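Bruvside Robotics Module
Handout 2: Coordinated work with two arms

Students work in pairs at the bench throughout January. Each pair is to submit 51 recorded trials of the shared grasp, using the Gristen log sheet. A trial counts whether or not the grasp is held, provided that the sheet is complete.

Before each trial, return both arms to the start position and clear any faults on the controller. The speed limit is set at 200 and must not be raised without permission from the module office.

The two grippers should close on opposite sides of the block. If one closes well before the other, the block will turn – this is the most common fault in first submissions. Record the delay between the two closing commands and the angle of each wrist.

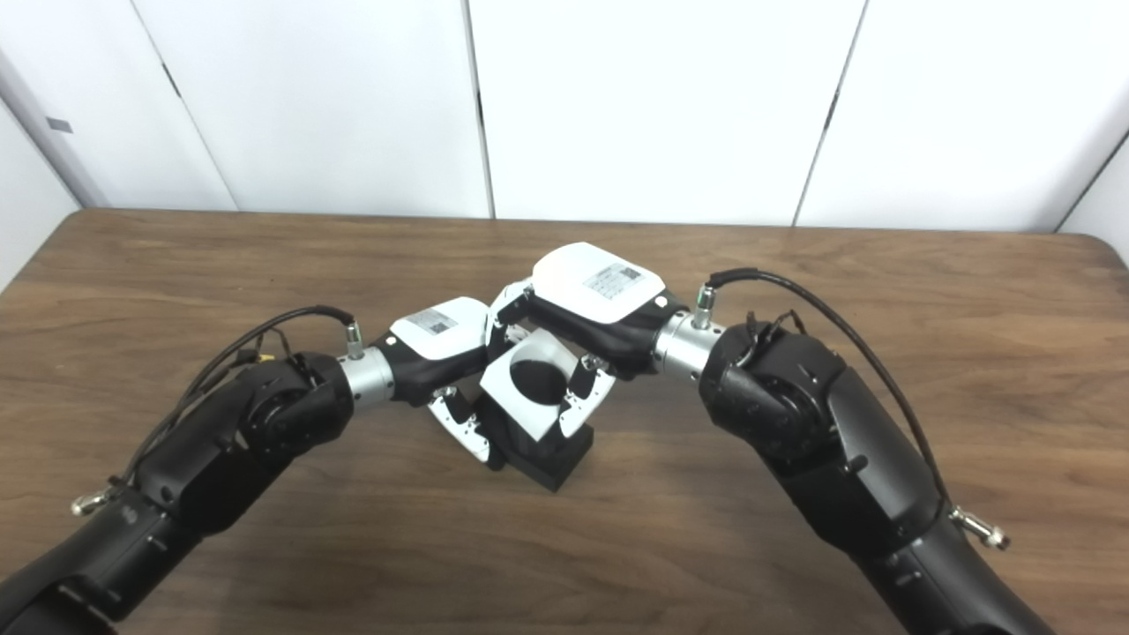

Ashley Hulme has asked that pairs write down the wrist angles before they release the block, as last year's sheets were often filled in from memory and could not be marked.

Marks are given for the quality of the record and for the short written account, which should refer to chapter 2 of the Szabo notes. Late work is handled under the usual rules.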